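What the stone does to the fitting bill

Dark worktops with white veining now make up most of the orders at Preltine, where Vira Hladun runs the cutting floor. The pattern fixes where a slab can be divided. A joint placed across a strong vein shows at once, while one set in a plain area is far less visible.

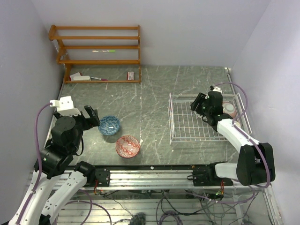
Joints and filler

Hladun's fitters leave a narrow gap and fill it with tinted resin. Pale filler on a dark top reads as a line from across the room, so the shade is tested on an offcut first. A second visit to recut a joint costs the customer £400. Templates are kept until October.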